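Mosto ベッドカバーと布類 よくあるご質問

このページは、Mostoの宿泊室を使う方からいただいた質問をまとめたものです。答えは寝具係のダリナ・ジュラヴェリが書いています。日本語は勉強中ですので、分かりにくい文がありましたら、どうぞ知らせてください。

ベッドカバーは毎日外しますか。
いいえ、毎日は外しません。お休みになる前に足もとへ三つに折ってください。床に置くと糸が引っかかりやすいので、いすの上か、ベッドの足もとにお願いします。

織りのカバーは洗濯機で洗えますか。
洗えますが、ネットに入れて、弱い水流で洗います。温度は30度までにしています。乾燥機は使いません。3月に一枚を乾燥機に入れてしまい、横の長さがずいぶん短くなりました。そのカバーは今、Paletti室の小さいベッドで使っています。

カバーの大きさを教えてください。
大きいものは縦2000ミリ、横1760ミリです。Stasiv室のカバーだけは正方形で、2000ミリと2000ミリです。折るときに縦と横を間違えても、同じ形になります。

しま模様の布は、どうやってたたみますか。
まずベッドの上に広げて、大きなしわを手で伸ばします。次に、しまの線が端と平行になるように合わせて、半分に折ります。もう一度半分に折ってから、棚の幅に合わせて三つに折ります。急いで角だけを合わせると、しまが斜めになりますから、角より線を先に見てください。

ベッドカバーの上で布を広げてもかまいませんか。
はい、かまいません。私たちもいつもそうしています。織り目のあるカバーの上では布がすべりにくく、机の上より仕事が楽です。茶色に白いしまの布も、オレンジがかった茶色のカバーの上で、このように広げてからたたみます。

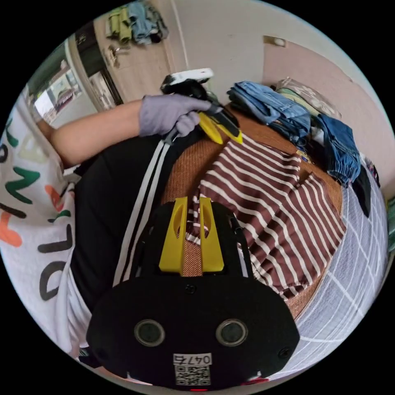 アントニナ・フリニシンさんからは、しまのある布は半分に折るより、最初に三つに折るほうが線がそろう、というご意見をいただきました。半分に折ると真ん中に強い折り目がつき、次に広げたときに気になるそうです。私も試してみました。薄い布では、確かにきれいにできました。厚い布では外側が少しふくらみますので、今までの方法も残しておきます。

格子模様のシーツは、どこにしまいますか。
棚の下の段です。カバーと同じ段に入れますと、重さで折り目が深くなります。枕カバーは、シーツと同じ組のものを間にはさんでおいてください。

布に毛玉ができました。切ってもいいですか。
小さいはさみで、表面だけを切ってください。引っぱって取ることは、しないでください。糸が長く出ているときは、切らずに裏側へ針で通します。難しいときは、そのままで私に渡してください。

余った布をもらうことはできますか。
できます。Erkanoの棚番号283に、端が傷んだ布を入れてあります。しまのものは人気がありますので、ないときもあります。お持ちになる前に、棚の横のノートに名前を書いてください。

ここにない質問は、受付の紙に書いて箱に入れてください。答えは次にこのページを直すときに加えます。

最終更新 2019年6月8日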